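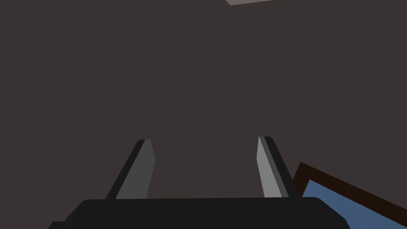
Buying a House With Your Brother: A Talk With Esi Dramani

I have one brother and I love him, and I would not share a bathroom with him for any amount of money. So when my friend Dede Yakubu told me she knew a brother and sister who had bought a house together (on purpose! in their thirties!) I asked for a phone number before she'd finished the sentence.

Esi Dramani and her older brother Adom have owned 147 Brestovley Road in Collwood for four years now. It's 1270 square feet, which sounds fine until you hear that it holds Esi, her husband Edem Atinga, Adom, and Adom's drum kit. I went over one afternoon in July with a list of nosy questions and a box of plantain chips, and we sat on the back steps and talked until the mosquitoes came out.

The first thing I wanted to know was whose idea it was. "His," Esi said, right away. "He will tell you it was mine. It was his. We were both renting, we were both complaining about it every Sunday on the phone with our mother, and one week he said, you know, if we put our two rents together that's a mortgage. And I laughed at him. And then I hung up and got out a calculator."

She'd been married to Edem for less than a year at that point, and I asked how that conversation went.

"Edem grew up with five brothers in one house. He asked how many bathrooms, and I said two, and he said, what's the problem?"

It took them most of a year to find a place. They lost two houses to better offers and walked away from a third when the inspector found something in the basement that Esi still calls "the situation." By the time Brestovley Road came up they were tired enough that Adom wanted to sign the same evening. Esi made him wait until morning.

"I'm the slow one," she said. "I read everything. Adom reads the first page and the price. But if it was only me we'd still be looking, so I can't be too proud about it."

The part I really wanted to hear about was the paperwork, because every family story I know about shared property ends with two cousins who don't speak. They had a lawyer, Desmond Nguyen-Tran, who Dede had used when she opened her shop, and his first move was to put them in separate chairs and ask each of them what would happen if the other one died.

"I was so mad," Esi said. "I thought we were going in there to talk about closing costs! I wanted to walk out. But then Adom answered, and I answered, and we had said completely different things. I assumed his half would come to me. He assumed it would go to our mother. We'd never discussed it, because who discusses that?"

They ended up with a written agreement that covers a lot more than death. It says who owns what share (half and half, with Esi and Edem counted together as one half, which Edem thinks is funny). It says what happens if somebody wants to sell, how long the other side has to buy them out, and who picks the appraiser. It says what happens if one of them loses a job. Any of them can spend up to $300 on the house without asking, and past that it takes a conversation.

"The $300 thing sounds so petty," Esi told me, "but it's the most useful line in there. Before we had it, Adom bought a snow blower. We have a driveway the size of a bedsheet."

I should say that the details of an agreement like that are going to depend on where you live and what your own money looks like, so please don't copy theirs off the internet. Go see somebody. Esi was very firm that I put that in.

On top of the mortgage, each side puts $340 a month into what they call the Dusar account, named after a dog they had as kids who ate everything. The water heater came out of it, and so did the new back gutters. Last winter they wanted to use some of it for a trip home to see their aunt and got as far as looking at flights before Edem talked them out of it.

"He was right and we were both rude to him for a week," she said.

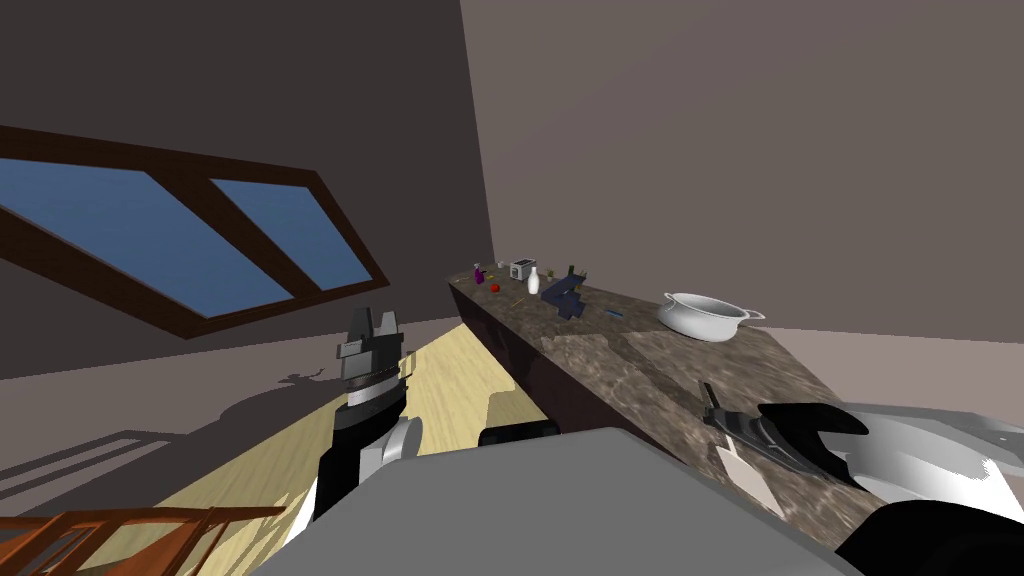

Shadow from the window across the pale wood floor.

We moved inside for a while when a neighbor started up his mower, and Adom came through the kitchen with a sandwich and sat down with us. I'd been hoping he would. He's quieter than his sister, but he gets going if you ask him the right thing, and the right thing was chores.

"We had a chart," he said. "It lasted nine days."

"It lasted a month," said Esi.

"It was on the wall a month. It lasted nine days."

What they do now is looser. Adom does all the outside work and the trash, because he likes being outdoors and doesn't mind the trash. Edem cooks on the nights he's home. Esi handles bills, insurance, the phone calls with the county, anything with a login. The cleaning they used to fight about, and after the second winter they started paying someone to come in every other week. Adom said he'd have paid double.

I asked about groceries and they both groaned. They tried buying everything together and it was a disaster, since Adom eats cereal like a teenager and Edem buys cheese that costs more than my shoes. Now there's a shelf each, and a shared shelf for rice, oil, onions, eggs and coffee. Bread comes from Nyarko, the bakery on the corner, and whoever walks past it last is supposed to pick it up. That system doesn't work at all. There were three loaves on the counter while we were talking.

And privacy? I was thinking of my own brother here, and the singing. Esi took a while with that one.

"You have to be okay with being heard. He's heard me and Edem argue. I've heard him on the phone with someone he liked very much, when it was ending, and I had to decide whether to go knock on his door. I didn't knock. I made tea and left it outside, and he never said anything about it, and neither did I."

"I drank the tea," said Adom.

He told me the thing he worries about is that he'll meet someone and want to leave, and that he'll feel like he's breaking up the house. The agreement says exactly what happens in that case, down to the number of months. He knows that. "It doesn't help with the feeling, though," he said. Esi said it would be harder on her than on him, and then they had a small argument about that, which I stayed out of.

They've had one really bad stretch. In the second year Adom was out of work from fall into spring, and for part of that time Esi and Edem carried the whole mortgage. It was all written down, and he has since paid it back, but nobody enjoyed it. Esi said she started noticing every light he left on. Adom said he started eating in his room so she wouldn't see what he was eating.

"What fixed it?" I asked.

"I got a job," he said.

"No, before that," Esi said. "Mom came. She stayed for two weeks and she was so annoying that we were on the same side again."

I asked whether they'd recommend it. Adom said yes, if you already know how your brother or sister is about money, and no if you have to guess. Esi said she'd want people to try one long vacation first, with one rental car and one credit card. She also said to look at the house with an eye to doors. A place with one big open downstairs looks wonderful when you tour it, and then somebody wants to watch soccer and somebody else wants to study for an exam. They turned down a place like that early on and she's still pleased about it.

Edem got home around six with, yes, a loaf of bread. He wanted to know if they'd told me about the snow blower. He also wanted it on record that the drum kit was not mentioned anywhere in the agreement and that he plans to raise this with Desmond.

I called my brother on the drive back. He was singing when he picked up.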